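Prorside Open Day Folding Set
README, revision 3

Contents of this folder

This folder holds the recordings made during the Prorside open day, August 2019, together with the session log, the garment list and the scripts used to check the files. It covers the cloth folding tables only. The wheeled platforms were shown on the same floor under a separate program and their logs are kept elsewhere.

The set contains 129 sessions. A session is one person at one table working through one garment card from start to finish. The total number of recorded attempts is 600. An attempt is a single garment brought from its starting state to whatever state the operator left it in when they called the end. Attempts that were abandoned are kept and flagged.

Background

The open day was a working demonstration. Visitors came in by group, watched a staff operator fold for a few minutes, and then sat down and did it themselves with a pair of hand-held grippers. The same tables, cloths and garments had been in use for the two weeks before, and the intention was to run the day as close to ordinary practice as the visitor schedule allowed.

The folding task was chosen over the two others considered (cable routing and cup stacking). Clothes need no explanation, and a visitor can judge the result without help from staff. The drawback is that almost everyone already has a way of folding a shirt and will try to do it with the grippers, which does not always work with two narrow contact points per side.

Files

sessions.csv – one row per session. Columns: session_id, table, seat, group, card, operator_type, n_attempts, notes.

attempts.csv – one row per attempt. Columns: attempt_id, session_id, garment_id, start_state, end_state, duration_s, regrasps, flag.

garments.csv – one row per garment. There are 21 garments. Columns: garment_id, type, color, fabric, size, washed_before_use.

streams/ – gripper opening and pose, one file per hand per attempt.

video/ – head view, one file per attempt, named by attempt_id.

checks/ – scripts. Run check_pairs first, then check_times.

CHANGES – plain text, newest at the bottom.

Field notes

operator_type is either staff or visitor. No names, ages or contact details were recorded and none can be recovered from the files. Group numbers follow order of arrival.

start_state is one of flat, crumpled, inside_out, half_folded. The half_folded state was added before the doors opened and is used on cards 4 and 5 only.

end_state is folded, partial or dropped. It was assigned by the table lead at the time and has not been revised from the video. The boundary between folded and partial is loose. Table Ellery applied it more strictly than table Alleo, and comparisons of success rate between the two tables should not be made from this column.

regrasps is computed from the stream, not entered by hand. An opening of either jaw followed by a closing within the same attempt counts as one. The threshold is in checks/regrasp.cfg. Changing it changes the column, so record the value used if you publish anything from it.

flag is empty for most rows. The values in use are A (abandoned), T (time base corrected), L (left stream has a gap), R (right stream has a gap) and V (video missing or unreadable).

Tables and seating

Each table was covered with a cloth and seated two operators on opposite sides. Both worked at once, on separate garments and separate cards. The far operator will therefore often be in view of the near operator's head video. The far operator's attempt has its own attempt_id and can be matched through table, group and start time.

The cloths were not pinned. They creep and wrinkle as garments are pulled across them, and staff smoothed them between groups but not between attempts. Anyone segmenting garments by color should expect fabric under fabric, with folds in both.

Procedure given to operators

1. Take one gripper in each hand. Open and close both jaws fully twice. This marks the start of the stream.
2. Bring the card garment to the middle of your side of the table.
3. Fold in the order on the card. If a fold comes undone, redo it and carry on.
4. Do not use bare fingers on the garment. If a garment goes over the edge of the table, stop and call the lead.
5. Say "done" and hold both jaws open for two seconds.

Staff followed the same steps. Step 4 was broken in a small number of visitor attempts, mostly to free a sleeve. These are described in the notes column of sessions.csv and are not flagged at attempt level.

Lift from both ends

Cards 2, 3 and 5 include a two-hand hold in which the garment, already folded lengthwise, is gripped at its left and right ends at the same time. It is the step that took visitors the longest to learn. Gripping too little fabric lets the top layer slide off the ones below. Gripping too much bunches the end and spoils the next fold. Staff advice was to pinch the end, pull lightly outward until the long folds straighten, and only then move.

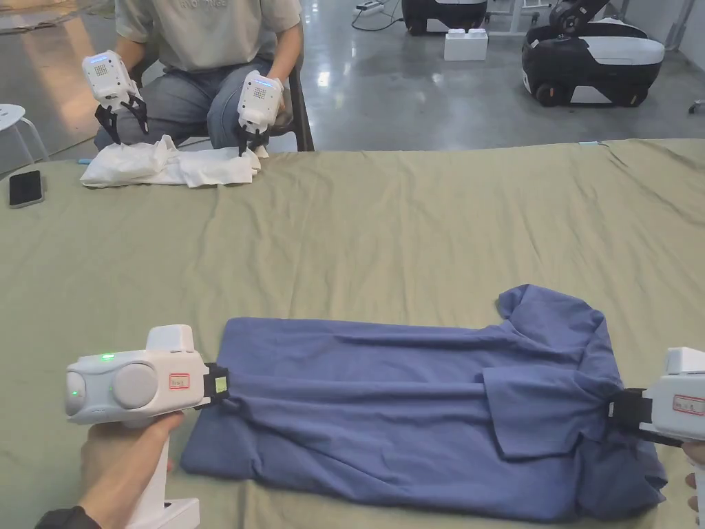
Both ends of the blue garment are in the jaws, with puckers running out from the left grip and the right end still bulky around a turned-over flap. Across the table the second operator has two grippers at a piece of white fabric.

A comment left on the feedback sheet by Flenosero: the two-hand hold should be taught on a towel first. Our group spent most of its time on that one step, and the card gives it a single line. The pull before the move made sense only after we had watched staff do it three times, and then it was easy. We would also have liked to see the stream from our own hands afterwards, if only as a plot of when the jaws were open.

The towel suggestion has been adopted for the next visit. Plots are not planned, but a script that draws them from a stream file is in checks/plot_jaws and needs nothing beyond the standard setup.

Known problems

The clock on table Alleo was behind at the start of the day. Affected attempts carry the T flag and have been shifted by a constant offset. Residual error is under one frame where it could be tested, which was not everywhere.

Attempt 1865 appears in an early copy of attempts.csv and does not exist. It came from a numbering script that failed to reset between tables. If your copy has it, replace the file.

Garments 7 and 12 were swapped in the list until revision 2. They are the same type and close in size, and results broken down by garment should be rerun if they were made from an older copy.

Pose drifts slowly in long attempts when a gripper is kept low and near the operator's body – cause not established. The opening signal is not affected.

Room sound was removed from all video, including the spoken "done". Use the two-second open hold to find the end of an attempt.

Use

Internal use and partner use are permitted. Partners should not pass on the video/ folder. The streams and tables may be shared with a copy of this file. Please cite the set by name and revision number.

Corrections go in CHANGES with the attempt_id, the old value and the new one.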